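Quem somos

Olá! Eu sou a Lilian Nzioka e, se vieste parar a esta página, é provável que alguém te tenha dito "vai ver a Fiore, eles tratam disso". A Fiore é uma pequena organizadora de torneios de jogos competitivos, amadores e semiprofissionais, e é também uma escola para quem quer aprender a arbitrar, a comentar ou a pôr uma transmissão no ar sem entrar em pânico. Começámos pela parte dos torneios e a escola veio atrás, quase por teimosia minha.

A história é curta. Eu jogava mal (continuo a jogar mal, os meus colegas fazem questão de mo lembrar) mas adorava tudo o que acontecia à volta: os quadros de eliminatórias, as discussões sobre o regulamento, aquele silêncio esquisito antes de um mapa decisivo. Num mês de fevereiro, o Dario Bortolotti desafiou-me a montar uma taça na cave de uma loja de informática. Tínhamos 20 inscritos, uma única tomada decente e um router que ia abaixo de cada vez que alguém ligava a máquina de café. Acabámos às quatro da manhã, com a final jogada à porta fechada porque o senhorio já queria dormir. Na semana seguinte estávamos a pensar na próxima!

Chamámos-lhe Taça Skukholm, e o nome ficou. Vem de um mapa que o Dario desenhou na escola e que nunca ninguém conseguiu jogar até ao fim. Hoje a Skukholm é a nossa prova principal, com qualificações online e uma fase final presencial em que as equipas dormem todas no mesmo sítio, comem juntas e reclamam juntas do pequeno-almoço. Na última edição passaram por lá umas 200 pessoas entre jogadores, treinadores e público, e eu perdi a voz logo na tarde de abertura.

A segunda prova é a Liga Vostalov, mais calma, toda online, pensada para equipas que nunca competiram a sério. Joga-se ao fim do dia, a partir das oito da noite, para quem trabalha ou estuda poder entrar. Aqui não há prémio em dinheiro. Há arbitragem como deve ser, jogos comentados e um relatório no fim de cada jornada, que o Ramiro Tejada escreve com um carinho que às vezes nem as equipas merecem.

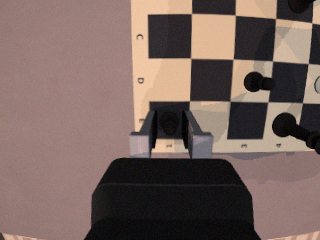 E já que falei no Ramiro, deixa-me apresentar o resto da casa. Ele é o nosso árbitro principal e quem escreveu o regulamento da Fiore, na versão que usamos agora e nas outras todas que deitámos fora. Se tiveres uma dúvida sobre pausas técnicas, substituições ou quedas de ligação, é com ele - mas prepara-te para uma resposta comprida.

A Loredana Marras toma conta da transmissão. Veio da rádio, não sabia o que era um "lag" e em poucos meses já estava a corrigir os comentadores. É ela que dá o curso de realização, e quase toda a gente que hoje trabalha connosco atrás das câmaras passou pelas mãos dela. O Dario continua na parte técnica: servidores, redes, cabos, e uma relação complicada com extensões elétricas.

A Diane Gagnon juntou-se a nós para coordenar a escola. Antes dela, as aulas eram uma coisa meio improvisada, com apontamentos meus espalhados por guardanapos. Agora temos 3 cursos (arbitragem, comentário e realização), turmas pequenas e horários que se cumprem! Cada curso dura 2 meses e acaba com trabalho a sério numa jornada da Vostalov, com alguém da equipa sempre ao lado. Aceitamos alunos a partir dos dezasseis anos, com autorização dos pais para os menores, e não pedimos experiência nenhuma. O que pedimos é que apareçam a horas, que isto de começar um jogo com o árbitro a chegar a correr já nos aconteceu e não foi bonito.

Há também a Clarkodport, que é a plataforma que fomos construindo para gerir inscrições, horários e resultados. Nasceu porque eu estava farta de folhas de cálculo com cores que só eu percebia. Outras organizações começaram a pedir-nos para a usar e nós emprestamo-la com gosto, de graça para clubes e associações de estudantes. Ainda tem uns quantos defeitos, o botão de desfazer é um deles, e o Dario promete tratar disso desde o verão.

Trabalhamos com escolas, câmaras municipais, lojas e clubes que queiram montar uma prova e não saibam por onde começar. Podemos fazer tudo de raiz ou só uma parte, por exemplo ceder árbitros ou tratar da transmissão. Não aceitamos patrocínios de casas de apostas, já nos perguntaram várias vezes e a resposta continua a ser a mesma.

Se quiseres falar connosco, usa o formulário da página de contactos ou passa pelo escritório durante a tarde (de manhã é raro apanhares alguém, somos gente de horários tardios). As inscrições para os próximos cursos tratam-se com a Diane, as equipas para a Skukholm escrevem-me a mim. Respondo a toda a gente, só que em semana de finais demoro um bocadinho mais.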